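Visit to the Prurarton collision investigation unit, March 2025

The unit reconstructs fatal road crashes for the county court. Ten of us were taken through the evidence hall, the vehicle bay and the records office in 2 hours. Recovered cars are stored under numbered tarps until the coroner signs a release. Tire marks are surveyed on the day of the crash and again within 15 days.

River recoveries follow a separate procedure. The engine data module is rinsed, dried in a sealed cabinet and read on a bench unit. The records office holds 2,326 closed files, indexed by road and mile marker.
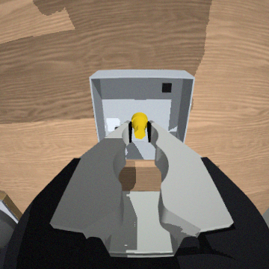

Marietjie Engelbrecht objected that the families wait too long for those files, and that a release date should be set in writing at the first interview. The unit's present rule allows release only after the inquest. A revised form is due in April.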